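Checking a Grasura subscription before you pay for it

Posted Feb 15, 2019 by Domnica Toma

Grasura sells a simulated pick-and-place kit: a virtual arm, a tray of toy-like objects, and a planner that is supposed to work out the grasps for you. The sales page says you can be running "in minutes." It took me most of an evening, and I had done it before with Zaugg's older package. These are the steps I would follow again, along with the places where I stopped believing the brochure.

Step 1. Install the trial and leave the sample scene alone. The installer wants 3,180 MB of disk space and doesn't mention it until halfway through. Skip the account upgrade screen. The button is gray and easy to miss.

Step 2. Load the cups scene and switch to the hand view. Turn off "assist" in the planner menu, or the software will quietly nudge objects toward the fingers and you'll be grading the nudge.

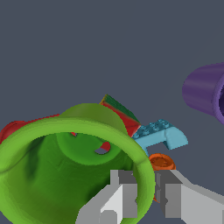

Hand view with the green cup close to the fingers and the blue brick behind it.

Look at the rims first. Cheap collision models treat a cup as a solid lump, and a grasp on a solid lump tells you nothing about a grasp on a thin wall. Open the collision overlay and check that the inside of the cup is really empty. If it's filled in, change the shape setting to "detailed" and reload.

Step 3. Go to the outside view before you run anything. A plan that looks fine from the hand can put the wrist somewhere silly.
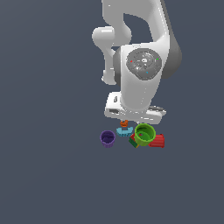
The same set from outside, arm over the cluster.

Step 4. Run the grasp batch. I used 894 attempts at the default speed. The planner reported 68 percent of them as good, a number I would not repeat to a customer. "Good" here means the fingers closed with contact on both sides. Nothing is lifted unless you tick "verify lift," and that box is off by default — a strange choice for a product sold on reliability.

Step 5. Tick the box and run the batch again with the same seed. Save both logs.
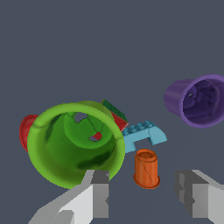
Nadja Prantl wrote in to say that the same seed gave her different results on two machines until she fixed the physics step by hand, and that support took 4 emails to admit it.

I could repeat that on my own laptop, so set the physics step yourself under Advanced and write the value down. The manual calls this optional. Treat it as required.

Step 6. Shuffle the objects and repeat. Don't use the built-in shuffle at its lowest setting, which barely turns anything.

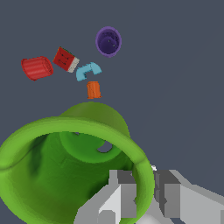

Export the results as plain text, since the PDF report leaves out failed plans. Then compare the lift log against the contact log line by line. Where they disagree, replay that attempt at slow speed and watch the fingers close.

As for buying: the monthly plan is fair if you only need to compare grippers on screen. I would not pay for the yearly one until the update promised for March is out and the lift check is on by default. The Jindent add-on can wait too. I tried it for one afternoon and got the same grasps with nicer charts.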